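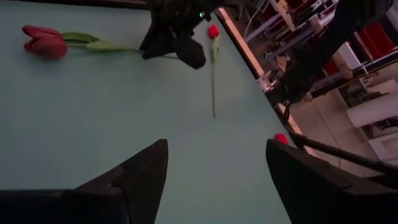
I'd been at Ladico two months when they gave me the night desk and the flower cell, which everyone called Pillai. Don't ask me who named it. Afiq Sinaga had looked after it before me, and he left a notebook with a rubber band round it and one instruction on the cover: GRIPPERS FIRST, THEN BLAME THE SOFTWARE.

So on the night it started dropping tulips I went for the grippers.

I'd better explain that I'm not a natural engineer. I came up through packing, I still call a hex key "the bendy one", and I talk to machines when I think the corridor's empty. "Come on then, you great lump," I said, and opened the notebook at page 44.

Afiq's way was to do everything in the same order, every time, even if you were sure you knew what was wrong. It went like this, in his handwriting, with my remarks.

1. Stop both arms and wait for the click. (I counted to 14 as well, for luck.)

2. Wipe the finger pads with a dry cloth. They'd picked up a sort of bloom, like the dust on a plum, and it came off grey.

3. Check the finger screws. One on the left hand turned when I touched it — a quarter turn, maybe less, but it had no business turning at all. I was so pleased I nearly rang somebody.

4. Bring the wrist camera down low over the green and look at what it sees. Fingers at the bottom, flowers standing up behind them, edge of the table on a slant. If you can't see both fingers, the bracket has slipped.

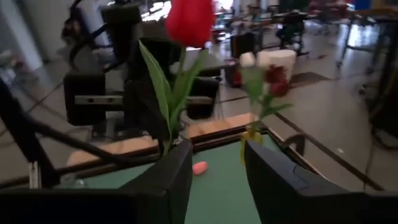
5. Close on nothing, open, close on a stem. Write down the number.

The number was supposed to be 197. I got it on the second go, and I wrote it in the book under all of Afiq's, where it looked like a child's.

That's when Larasati Pasaribu came in with her coat still on. She had the day shift at Stestach across the yard and she never slept, as far as I could tell.

"Was it the software?" she said.

"Left finger. Loose screw."

She leaned over the book and read for a while, longer than one number needs. Then she turned back a few pages and put her thumb next to a line I hadn't noticed. Same finger, same screw, back in October, and after it Afiq had written: again. Sorry, whoever's next.

"He could have put some glue on it," I said.

"He was going to," said Larasati, and took her coat off and asked where I kept the tea.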